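Field notes > Visits > Grippers

Visit to Melholm: trying hand-held grippers in a bedroom

In May I went to Melholm to compare two kinds of finger pads for our hand-held grippers. My host was Gayan Akanda, who does the testing for Sikora. The work is done in a furnished room, on the bed, with two grippers and a cardboard box of ordinary things.
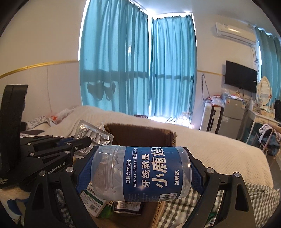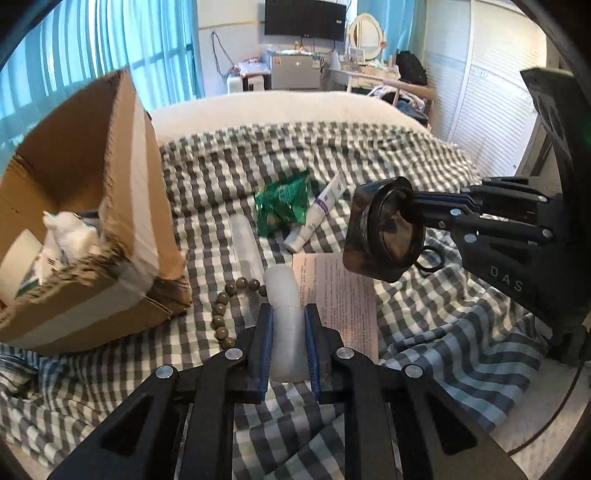 Reading time: 2 minutes

The jar of floss picks was my first object. It is smooth and wide, so I held it lying on its side, one pad on the cap and the other on the base. I expected it to turn while I lifted, and with the harder pads it did so a few times. With the softer ones it stayed. Gayan asked me to make 60 lifts with each type, and my wrist was quite tired by the end.

The frosted cylinder is narrower and I found it easier. Here the pads made almost no difference, but the angle of my hand did. If I came from too high, the fingers closed on the rounded top and it slipped down.

Blister packs are more difficult. The foil bends and the fingers must close slowly. I also learned to look where the second gripper is - twice I knocked the two together above the box.

In the afternoon we looked at the recordings in Kodex. About 2000 clips were already there, and the labelling is slow work. The colour of the curtains changes a lot between morning and evening, and Gayan would like to fix this with a lamp.

Next I will go to Brundthorpe, where they use a longer finger. I will write again after it.

Filed under: Grippers, Lab visits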